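Play kitchen toy sets: which pieces to keep on the table

potar_lane
Sorting out a toy kitchen for a shared playroom. The shelf allotted to it is 40 inches wide and the budget for replacements is $200. I have food pieces from Zudier and a dish set from Draller, plus odds and ends. Which dishes are worth keeping out full time, and which go in the bin in the closet?

Wichai Hemmin
Keep one large plate, one colander and one appliance. A toaster oven takes up more shelf than anything else but it gets used. Measure its depth first. Mine stuck out past a 12-inch shelf.

saithong5
Disagree on the toaster oven. It holds two pieces of food and then it is a box. I would keep bowls. Bowls nest, the oven does not.

Wichai Hemmin
Bowls nest until they are put away by a four-year-old. In our group the oven door is opened more often than any dish is picked up.

potar_lane
Noted. What about bottles? Ours has a ketchup bottle that is long compared with the rest of the food.

Lamai Inthanon
Lay it across the large plate. Standing up, ours fell over whenever the table was bumped. The plate rim is enough to stop it rolling. Small fruit can stay loose on the table during play, but store it in the colander. The holes let crumbs and lint fall through and you can rinse everything in one go.

saithong5
Rinse only if it is all hard plastic. Anything stuffed or foam should be wiped. I soaked a foam fruit set in March and it smelled for weeks.

Lamai Inthanon
Fair. Mine are wiped with dish soap on a cloth, then left out until morning. The colander is still the right size for storage.

draller_fan168
Size matters more than type. Any small fruit piece should be checked against a choke tube if toddlers use the room. Strawberries are the ones I would check first.

potar_lane
Youngest is 5, but visitors are younger. I will check them. Lamai, do you have a layout you use? I can't picture the bottle on the plate.

Lamai Inthanon
Plate at the back left, citrus slice and small fruit in front of it, green dishes within reach. Oven and bowls share the same table.

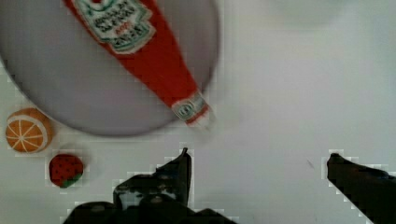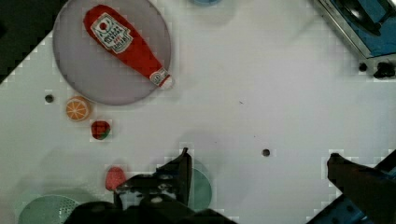
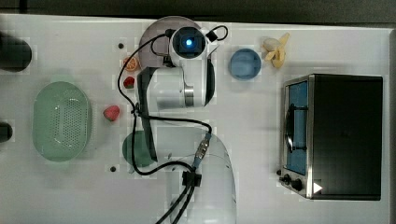
Ketchup on the large plate in the first two; orange slice out on the table in all three.

saithong5
I would still drop the oven and put a second colander there.

potar_lane
Going with one plate, the colander, both bowls and the oven if the depth works out. The rest goes in the closet bin.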